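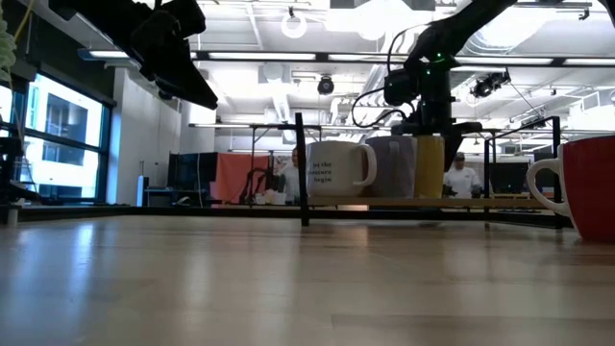 Three mugs in a row on a wooden shelf.

The Loud Minority: Prikada, eight months in

Luzius Auer's newsletter, The Loud Minority, costs 50 quid a year, and I have now paid for it twice, so either I like it or I am bad at cancelling things. Let us call this a review and find out.

For anyone who has been spared: Prikada is the paid tier, where Auer writes at length about people who argue in public for a living. The free tier is called Preken and is mostly links. You get Prikada every Tuesday, before seven in the morning, which tells you something about Auer's sleep.

When he's good he is very good. The long piece on Benedita Frade's falling out with her own readers is the best thing I've read on what happens when a columnist starts writing for the people who hate her. He went back through 221 of her columns and noticed that she stopped using the word "perhaps" at almost exactly the point her audience doubled. It's a small observation and he doesn't shout about it. I wish he'd done that more often.

The trouble is that Auer has caught the thing he writes about. In April he had a spat with Johannes Matlala over who had first called a certain sort of activist "a landlord of grievance", and we then had five issues on it. Five! I don't think it's that good a phrase. Matlala replied once, politely, and went back to his own work, and Auer treated this as an act of aggression.

Then there are the comments. Subscribers only, so you'd hope for some quality control, but the thread under the Matlala business ran to 270 replies and I'd put most of them down to the same handful of men being disappointed in each other. Nosipho Pretorius does turn up now and then, reads what was written, disagrees with one part of it and leaves. I'd pay for a newsletter by her.

The guest slots are hit and miss. Radwa Abdelaziz on why she left the Zwane podcast was funny and fair to everyone, including the co-host she plainly couldn't stand. The anonymous one about group chats should have stayed in the group chat.

A word on the archive, as it's part of what you're buying. The search box finds only titles, and Auer gives everything titles like "On Being Wrong (2)". Good luck.

I'd say take Preken for free, wait for someone to forward you the Frade piece, and pay for a single month if he ever gets round to the book chapters he keeps promising. My own renewal comes up in spring - I've put a note in the diary, same as last year.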